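Groltwood Singles Metadata
README and data card, October release

What you are getting

A table of 4,000 pop and R'n'B single releases, with the artist, any guest vocalist, the label as printed, the parent album, the announced release month, the actual release month and the wording of the first press notice we could find. It was put together to test one claim that gets repeated a lot in music writing: that a guest feature pushes a single up the charts. We doubt the claim. We doubt parts of this table as well, and most of this page says which parts.

Maintainer: Thandeka Nkosi

Files

singles.csv - one row per release
credits.csv - one row per credited person per release
notices.csv - press wording, one row per notice
corrections.txt - everything changed by hand, with initials
venter_match.py - the script that joins credits to releases

The three CSV files share a release_id. It is only a row key. It doesn't match any label catalogue number, and please don't publish it as if it did.

Where the rows came from

Two sources. The first is the Nater archive, a run of promotional mailings kept by a former regional radio plugger. The second is the Skovberg list, a fan-made discography that is careful about release months and careless about nearly everything else. Where they disagree on a month we took Skovberg. Where they disagree on a credit we took Nater. That rule is crude and it is wrong some of the time. We tried a cleverer one and it was wrong more often.

Neither source was built for research. The Nater mailings exist to sell records, so every single is "long-awaited" and every producer is a "long-time collaborator", including producers who had worked with the artist once. Treat the notices column as advertising copy.

Fields that need a warning

featured_artist: Blank means no guest was credited on the sleeve or in the mailing. It doesn't mean no guest sang. Uncredited backing vocals are everywhere in this period and we have no way to find them.

genre_tag: Copied straight from the mailing. "Motown-inspired" appears on records with a tambourine and nothing else to justify it. If your result depends on this column, you probably don't have a result.

announced_month and actual_month: These differ in 1,508 rows. Some of that is real delay. Some is a mailing that went out with last year's template. We can't tell the two apart from the text, and we'd be wary of anyone who says they can.

chart_peak: Missing for most of the table. The rows that do have a value lean heavily towards records that did well, which ruins the column for the very question people want to ask of it. We nearly took it out. It stays in so that nobody fills the gap with something worse and calls it ours.

video_director: Usually right. Where the artist is named as director, check again, as mailings liked to hand out that credit generously.

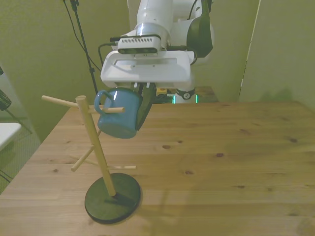
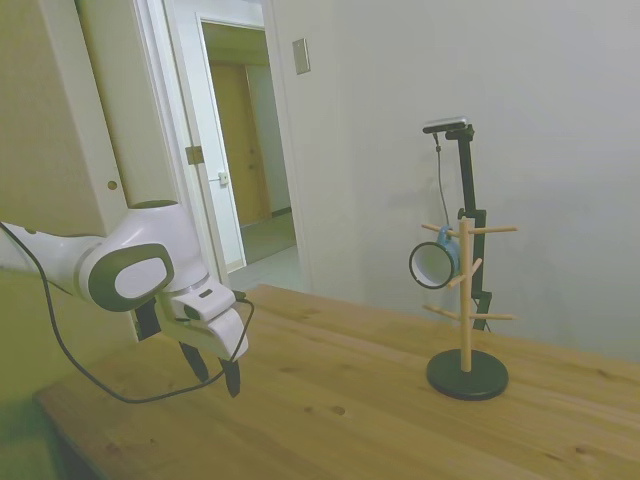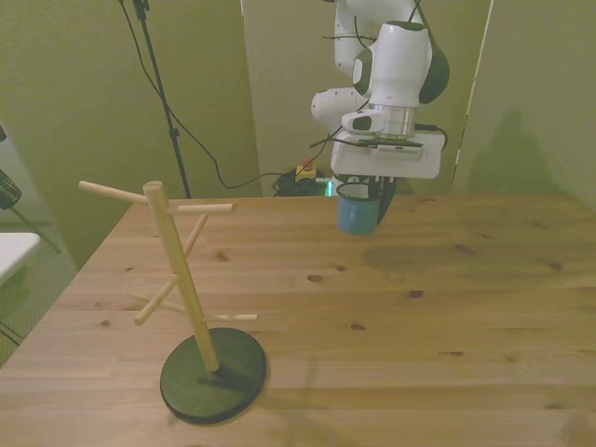

Robot arm and mug tree, pine table.

How the matching works, and where it doesn't

venter_match.py compares artist names after stripping punctuation, capitals and the word "featuring" in its various spellings. The Venter method is named after the person who wrote the first version and has since asked to be left out of it. It handles "ft", "feat" and "with". It doesn't handle "presents", "versus" or an ampersand inside a group's name, so duos get split in half from time to time. If you find a solo act you've never heard of with a single surname, look for the other half a row or two down.

Remixes are the worst of it. A remix with a new guest should be a separate release. A remix with the same guest should be folded into the original. In practice the mailings are vague and so are we. Search corrections.txt for the word "remix" before you trust any count of features per artist.

Hand checks

We pulled 70 rows and compared every field against the original mailing or sleeve. 12 had at least one error. Most of those were spelling slips in songwriter names; the rest were wrong guests, which matter a good deal more. The rows were picked by one person working down a shuffled list and skipping anything without a sleeve to hand, so the sample favours well-kept records. The true error rate is likely to be higher.

What it can be used for

Looking at how singles were described and sold. Studying how guest credits are written. Practising name matching on messy text.

What we'd rather you didn't do

Don't rank artists with it. Don't train a hit predictor on it; we've been sent two and neither beat guessing. Don't use the credits table to settle who is owed royalties. It has no legal standing and it confuses "written by" with "produced by" in the older rows.

Audio and lyrics

There are none in the release and there won't be. Requests for either are deleted.

Licence

The table may be copied and changed with credit to Groltwood. The wording in notices.csv belongs to whoever wrote it, and in most cases we don't know who that was. Quote it in short pieces.

Corrections

Send the release_id, the field, the value you think is right and a scan or photograph of the sleeve. Another website isn't enough, as several of them now copy from us, mistakes included.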